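Company > Who we are > Can it do chores yet

Posted by the Bustbridge office, September

Bustbridge is a small shop. 4 people, 2 rooms, one question customers keep asking: can a machine do my housework? Short version, not yet. Parts of it, some days.

We started out testing packing arms for Aoun, boxes mostly. Boxes are easy, they hold still and keep thier shape. Then Jostura asked about laundry and we said sure, how hard can a T-shirt be. Pretty hard.

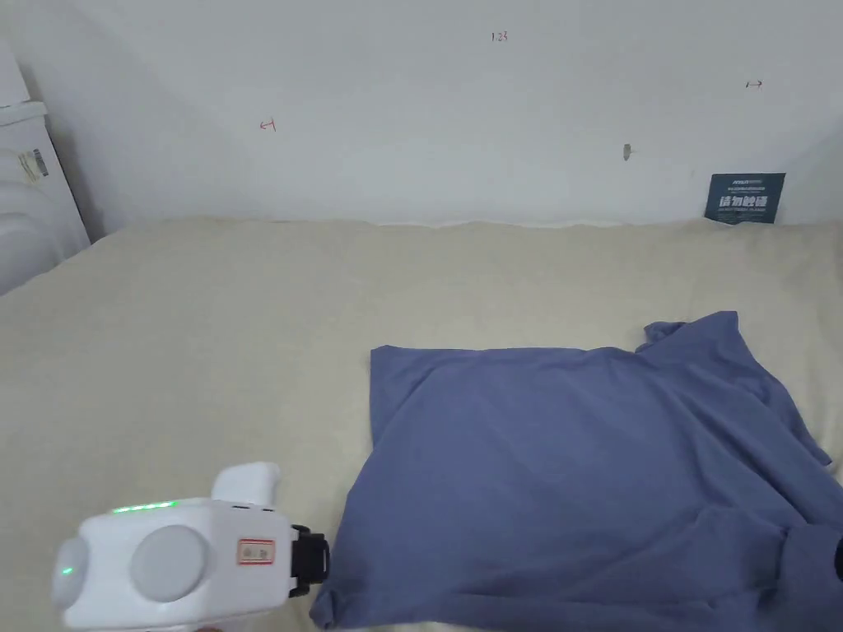 So laundry is most of what we do now. Folding, spreading, straightening. We work with hand-held grippers first, a person does the chore and the motion gets recorded, then the software tries to learn from it. Slow going. Last batch was 646 recordings, of which 200 were good enough to keep. Bedding is its own headache, big floppy cloth, corners go missing.

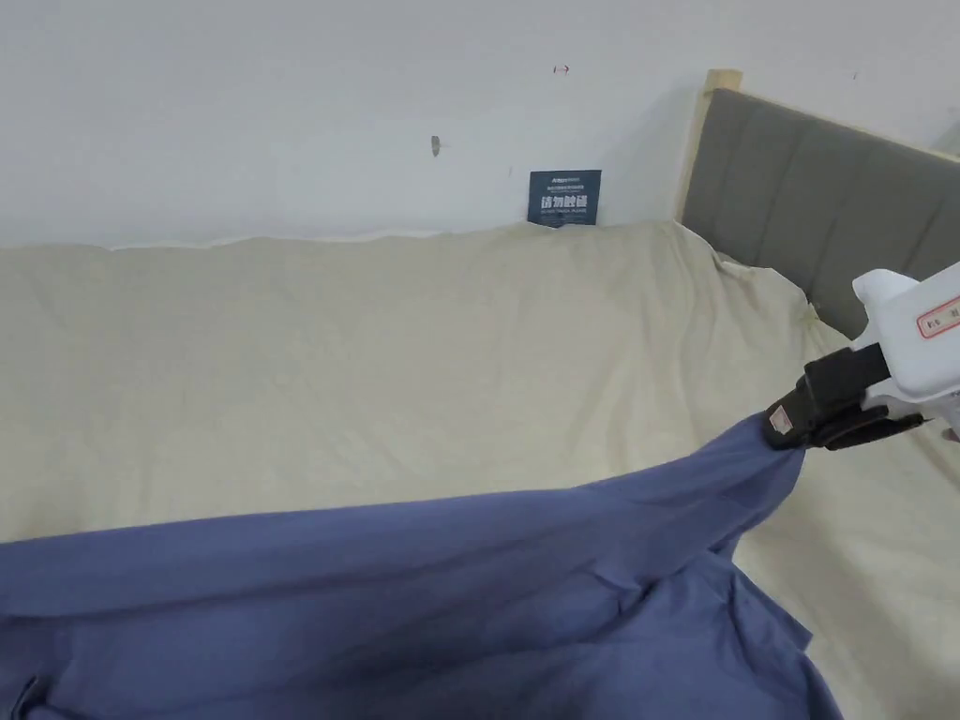
When will a robot make my bed?
Not soon enough to hold off buying the easy-care sheets. We can get a machine to grab cloth and pull. Getting it to notice the far side has come untucked is another matter, and that's where most of our time goes.

Shop floor is further along. Sorting, loading, moving totes from A to B, all fine as long as the parts are the same every time. Bruvach, our long-running line project, does that and not much else. Homes are messier and every one is different.
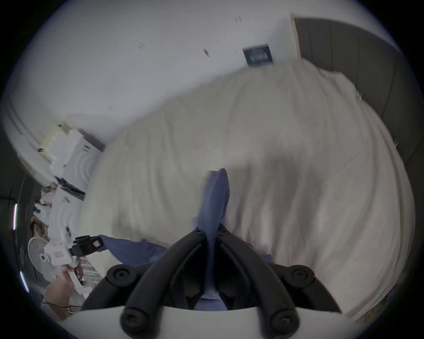
One customer wrote back that she didn't need a perfect fold, she would settle for a machine that got the stuff off the bed and into the drawer before bedtime. Fair point, and we changed our scoring after that. A rough fold counts now. A shirt left in a heap dosen't.

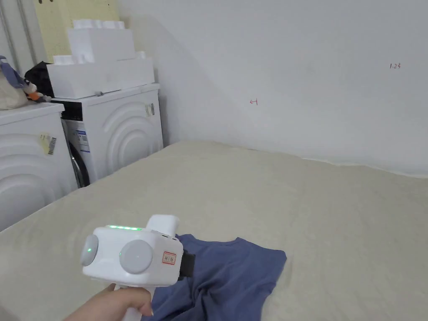
What we sell today is testing and advice. Send us a chore, we tell you how close a machine is to doing it. Plenty of demos begin with a shirt laid out flat, and we don't think much of those. A dark blue T-shirt bunched up under the jaw, one sleeve-like bit sticking out, is closer to what a real house hands you. If a system only works on the flat one we write that in the report.

Quotes by email, mornings are best.

Last updated: September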